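Brodbridge plant swap finds a bigger home for the winter

2018-12-03

Anyone who has ever tried to give away a spider plant will know how quickly the babies pile up on the windowsill, and so it is a pleasure to report that the Brodbridge houseplant swap, which began in Emiko Yokoyama's front room and very soon filled her hallway as well, has moved into the old reading room on Irwood Lane and will stay there until the spring.

The first swap at the new address was held in November and brought in 66 people, a good many of them carrying cuttings wrapped in damp newspaper against the cold. Begonias went fastest, as they always seem to, and there was a friendly tussle over a trailing hoya that had come all the way from Saso on somebody's lap.

"I did wonder whether we'd rattle about in there after my front room," said Emiko, "but by eleven o'clock you couldn't get near the ferns, and I was so pleased I forgot to drink my tea."
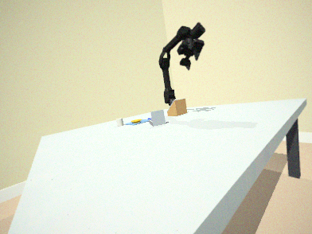 A long white table, with small objects towards its far edge.

The rules are the same as ever and pleasantly simple: bring a healthy plant or a rooted cutting, write its name on a label if you happen to know it, and take home something you haven't got. Newcomers with nothing to swap are very welcome too, and can choose a plant for £3, which goes towards the heating. (Do have a look under the leaves for mealybug before you set out, please!)

Emil Bachmann will be on hand again at the next swap to help with repotting, and is bringing plenty of gritty compost for those of us who have been a little too generous with the watering can. Kumiko Sugawara has also offered to talk about getting orchids to flower a second time, a subject on which she has been asked so many questions over the years that she has finally written the answers down.

The next swap is on the second Saturday of January, from ten until one. If you are bringing anything tender, wrap it up well for the journey and carry it straight in, as the porch on Irwood Lane is dreadfully draughty.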